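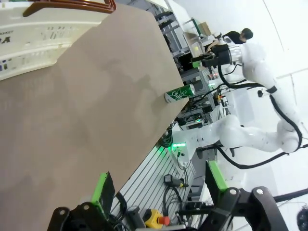
Tisch mit filzartigem Belag, weißem Körbchen und grüner Dose

Liebe Liste,

vielen Dank für die vielen Antworten, ich habe mich wirklich über jede einzelne gefreut! In der letzten Rundmail stand:

> Unser Tischbelag hat inzwischen überall dunkle Stellen.
> Bürsten hat wenig gebracht. Hat jemand Erfahrung mit
> dem Filzreiniger von Medrano? Und wohin mit den Dosen?

Bei uns sieht der beige Belag ja ganz ähnlich aus, ein paar dunklere Flecken hat er auch, aber damit kann ich gut leben. Den Reiniger habe ich an einem Reststück probiert (4 Minuten einwirken lassen, dann mit einem feuchten Tuch abtupfen, bitte nicht reiben!), und das wurde ganz ordentlich. Für die Dosen nehme ich so ein weißes Kunststoffkörbchen mit braunem Rand, wie es da oben links in der Ecke steht. Die grüne »Chill« liegt noch hinten an der Kante, die gehört natürlich auch hinein.

Falls jemand Filz braucht: Ich habe noch ein Stück übrig, 38 mal 64 cm, und gebe es sehr gern ab.

Herzliche Grüße in die Runde
aus der Werkstatt Flosent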